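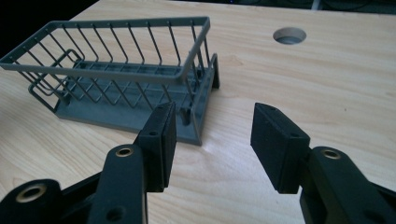

Fondolik lança em março a segunda versão da pinça manual

A Fondolik põe à venda em março a segunda versão da sua pinça manual de dois dedos, destinada a quem grava demonstrações para treinar braços robóticos. O preço base é de 598 euros, sem IVA. A encomenda inclui a pinça montada, um par de almofadas de substituição, o suporte para a câmara e o cabo de dados. A câmara é vendida à parte, e quem já tem uma da versão anterior pode continuar a usá-la.

A ferramenta segura-se na mão, e o operador abre e fecha os dedos com um gatilho. Os mesmos dedos, com as mesmas almofadas, montam-se depois no braço, de modo que a gravação e a execução partem da mesma geometria. A abertura é registada por um codificador no eixo do gatilho e guardada juntamente com o vídeo.

A alteração mais pedida pelos clientes estava nas fixações. Na primeira versão, os parafusos roscavam diretamente no plástico e ganhavam folga ao fim de algumas trocas. Os dedos passam agora a ter insertos roscados de cor latão. As almofadas continuam a ser blocos retangulares pretos, mas saem sem desmontar o dedo. Trocar o par demora quatro minutos com a chave fornecida.

Izzati Sitompul, responsável pelos ensaios na Fondolik, explica que o trabalho de bancada se concentrou em objetos abertos e leves, como cestos e escorredores de arame plástico. "Um bloco maciço agarra-se de qualquer lado. Num cesto é preciso escolher entre o rebordo e os arames, e a escolha tem de ficar clara na gravação", diz. A equipa gravou 1000 demonstrações com este tipo de peça antes de fechar o desenho das almofadas. O conjunto será disponibilizado aos compradores a pedido, mediante registo.

O programa de gravação, Cesutora, também foi revisto. Passa a mostrar a abertura dos dedos durante a captação e permite marcar uma tentativa como falhada sem interromper a sessão. A exportação mantém o formato anterior. Os ficheiros antigos abrem sem conversão, com uma exceção: as sessões gravadas antes da calibração automática precisam de um ficheiro de calibração, que o apoio técnico envia por correio eletrónico.

Há limitações a ter em conta. A pinça não mede força. O suporte da câmara tem um único ângulo, e a própria ferramenta tapa parte do objeto quando este fica encostado a uma das almofadas. Stellan Sæther, que coordenou o desenho mecânico, admite que está em estudo um suporte regulável, ainda sem data. Até lá, o manual recomenda aproximar a pinça com os dedos bem abertos e deixar o objeto visível durante a aproximação.

A distribuição na Península Ibérica fica a cargo da Zeltlow, que assegura também as reparações. O prazo de entrega indicado é de quatro semanas. Os laboratórios de ensino podem pedir uma unidade de empréstimo, sujeita a disponibilidade e com os portes de devolução a cargo do requerente.

Quem comprou a primeira versão pode adquirir apenas o par de dedos novos, compatível com o corpo antigo. O preço do conjunto de atualização será comunicado aos clientes registados antes do início das vendas. Os pedidos de orçamento devem indicar o modelo do braço e a flange utilizada.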